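Shelf and cupboard tips from the Drura open day

Posted Jul 19, 2025 by Karim Salameh
Filed under: Kitchen storage, Workshop

The Drura workshop in Kososness opened its doors to the public this month, and I went along for the picking demonstration. The set-up is plain enough: a wire rack stocked with crisps and soft drinks, a short belt beside it, and a pair of arms with two-fingered grippers. I spent most of the afternoon at that table and filled several pages with notes on the shelving. A gripper with two fingers has much the same trouble in a badly packed cupboard as a person with one hand full, so most of what follows applies at home.

1. Group bottles by kind, in short blocks

The drinks stood on the rack floor in blocks by flavour: orange on the left, cola in the middle, green bottles on the right. Within each block the bottles were staggered, with one brought forward. A front bottle that stands proud of its neighbours can be taken by the body without touching the ones behind. In a larder, set the blocks a finger's width apart. Oil, vinegar and squash all suit this. Tall narrow sauce bottles do not, and are better in a tray.

2. Keep crisps off the floor of the rack

Bags slump. Put them on a middle shelf with the bottles below, and keep them back from the front edge. A bag that hangs over the edge hides the caps underneath and is the first thing a sleeve will catch.
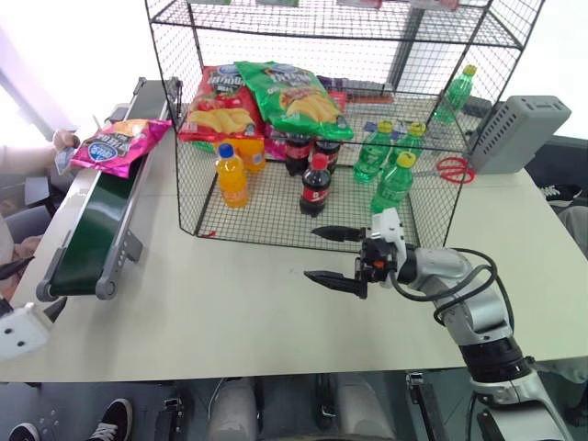

Mixed stock on the wire rack, with a bag of crisps lying across the belt.

If your bags will not stay back, fix a low lip to the shelf. A strip of dowel held with two cable ties is enough on wire mesh. Trim the tails flush or they will snag the packets.

3. Wire mesh or solid shelf?

For a pantry I would now choose mesh. Air gets round the stock, crumbs fall through to one level and you can see what is at the back from the side. Drawbacks:

- Small bottles rock where the base sits across a wire. A cut piece of drawer liner cures it.
- Thin packets slide and wedge against the back panel. Stand them in a box.
- Cut ends are sharp. Run a file over them, then touch in with black enamel.

Check the load before you buy. The Ghanem unit I have at home takes 100 kg spread evenly, and noticeably less if the weight is all on the front rail. Bottles are heavier than they look.

4. Leave working room in front

The strip of table in front of the rack was kept for the arm to work in. Do the same with a worktop cupboard. My own rule is a clear depth equal to one forearm, which lets you draw a bottle straight out before lifting it. Most spills come from lifting too early, when the base is still behind the shelf edge.

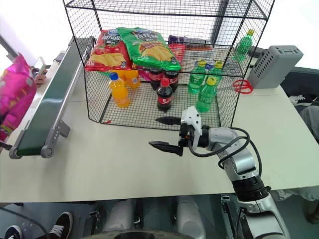
Open fingers at the front of the rack, bottles grouped behind.

5. Approach from the side, low down

The gripper opens wide and comes in level. Try it by hand with a full shelf: fingers either side of the bottle, below the shoulder, then close. Reaching down from above means going past the caps of everything in front. It is slower for the first week and then you stop thinking about it.

6. Pale top, dark rack

The table was pale and the rack black, and the edges of both were easy to pick out from across the room. If you are painting a workshop bench, a pale top shows dropped screws and washers far better than bare timber. I used Kundon floor paint in off-white on mine, two coats, with a light sand between. It marks, but it wipes clean.

7. Measure before you fill

Take the height of the tallest bottle you buy, cap on, and add a hand's thickness. Set the middle shelf there. Adjustable racks are usually sold with the shelf halfway up, which wastes space above tins and is too tight for large bottles. Mine is 1000 mm wide and 413 mm from floor to first shelf, and everything in the house fits except the cordial.

Visiting

The workshop runs one more open afternoon in July. Entry is free and there is a step at the door. Stand at the far side of the table if you want to watch the fingers - the view from the belt end is mostly elbow. Ask for the shelf drawing, sheet 2584, which gives the rack dimensions and the hole spacing for the clips. They had paper copies by the sink.

Next page: descaling a kettle without taking the element out.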